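Baskets and dish racks: which kitchen tips are worth the bother

Every January the same advice comes around again. Buy baskets, decant everything, put the plates on edge, get your weekends back. I have tried most of it in a galley kitchen with 22 inches of counter on one side of the sink and not a lot more on the other, and my conclusion so far is that a few of these tips work, several are harmless, and a couple were thought up by people selling baskets.

What follows covers wicker and dish racks only. Cutting boards will have to wait.

Wicker in the kitchen

The claim you read everywhere is that a woven basket "breathes," so bread and onions keep longer in it. Onions, maybe. I kept a bag's worth in wicker and a bag's worth in a cardboard box with the flaps open, same shelf, same week in July, and I could not tell them apart at the end. Bread went stale in the basket faster than in its own paper bag, as you would expect from something full of holes. If you like how a basket looks, use one. Don't buy it for the airflow.

Where wicker does earn its place is dry, light, awkward stuff: dish towels, cloth napkins, packets of tea, the rubber bands you swear you will use. It doesn't scratch a painted shelf and it slides out quietly.

Look at the rim before you look at anything else. The rim takes all the handling, and on cheap baskets it is held by a few staples or a line of glue. You want a thick one with wraps going all the way over it at intervals. Push a thumbnail under a wrap. If it lifts in the store it will be off by summer. Then look at the weave. Tight horizontal strands hold up well enough, but any open lattice is where crumbs go through and where strands snap first, so put a basket like that somewhere it won't be stuffed full.

Cleaning: ignore the people who tell you to hose it down in the yard. A dry paintbrush, the two-inch kind, gets dust out of the crossings better than any cloth I have used. For sticky spots, a damp rag with one drop of dish soap, then stand the basket on its side overnight with air on both faces. The soft brush attachment on a vacuum is fine too, on low. I tried a product called Prinlow "fiber refresher" because a reader swore by it. It smelled of lemons and left the basket just as it was, only shinier. Furniture oil is worse, because it comes off on the napkins.

Lining a basket with cloth is one of those tips I resisted and gave in to. An old pillowcase does the job. Tuck it in, don't sew ties on it, and throw it in the wash when it looks gray.

Dish racks

People write as if the rack were a storage problem. Mostly it is a habit problem. If the dry dishes get put away before the next load is washed, nearly any rack is big enough, and if they don't, none is. I went from a small rack to a large one some years back and simply owned a larger pile. 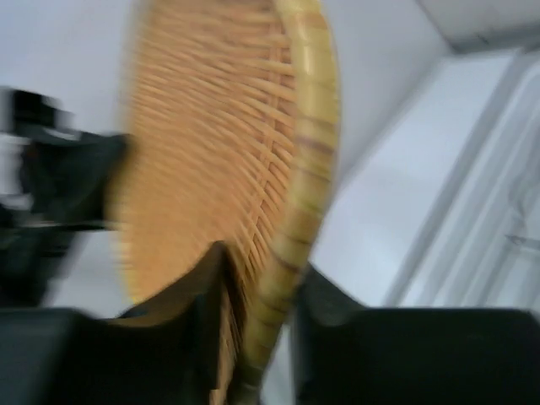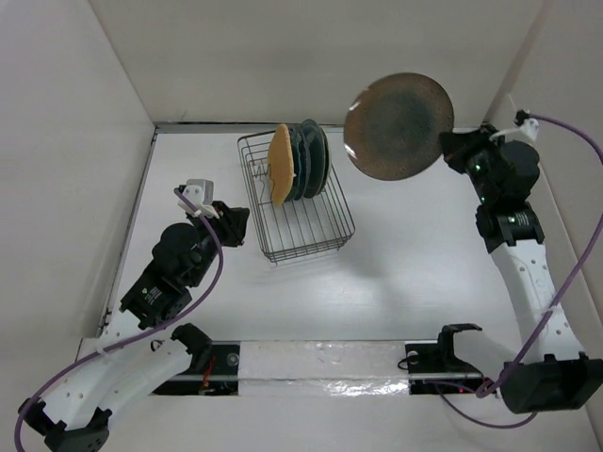 Plain wire is still what I would buy. The bamboo ones look lovely until the first black spots show up where the slats cross, and the plastic trays with built-in spouts grow a slime in the spout that you need a bottle brush to reach. With wire, the thing to check is the coating on the feet and at the ends of the rods. Once that chips you get rust rings on the counter. A dab of clear nail polish on a chip will hold for a few months, and I have no complaints about that one.

A single zigzag divider is enough for a small household. The racks with slots from end to end force you to treat a mixing bowl as if it were a plate, and it will not cooperate. Keep plates at one end and leave the rest of the floor open for bowls, pans and whatever else comes out of the sink.

On spacing, the usual advice is one slot between each plate. Sensible, and almost no family I know does it. Plates leaning right against each other stay damp in the middle, that much is true, particularly ones with a deep foot that holds water. If you won't leave gaps, then at least alternate a big plate with a small one, or pull them forward once after ten minutes so the air can get in. Drying with a towel takes less time than reading about any of this.

Take hold of heavy stoneware by the rim and lift it straight up. Dragging it sideways across the wires is how you get those gray pencil marks on the glaze. They are metal left behind by the rack, and they are not scratches in most cases. A paste of baking soda takes off light ones. For stubborn ones I use a powdered cleanser and a wet cloth, with hardly any pressure, and I try it on the underside first. Skip the pricey "plate eraser" from Todard; mine fell apart on the second plate.

Dark glazes show hard water spots more than light ones do. Vinegar in the rinse water is the standard cure. It helps, but so does wiping the plates, and then the kitchen doesn't smell like pickles.

Putting plates away on edge

Should plates stand up in the cupboard as well? The space-saving claim is doubtful. Standing plates take up as much room as stacked ones, in a different direction, and they need a rack to stay put. What you do gain is being able to take the back one without lifting the other five. If you have three sizes in one stack, it is worth doing. If you have 18 matching dinner plates, stack them and move on.

Felt circles between stacked plates – I would save those for anything you'd be upset to chip. For everyday dishes a paper coffee filter does the same thing, and a packet of 100 will outlast the plates.

A basket for plates, which I have now seen recommended twice, is a bad idea unless you are going on a picnic. The weight pulls at the handles and the foot of the bottom plate wears through the weave. Use the basket for napkins and leave the plates on the shelf.

Weekly routine, for those who asked

Wash the rack itself. Nearly all the rack tips skip this. Five minutes in a sink of hot soapy water, an old toothbrush along the divider, and wipe the counter underneath while it is out. Baskets get the dry brush once a month, or when you notice them.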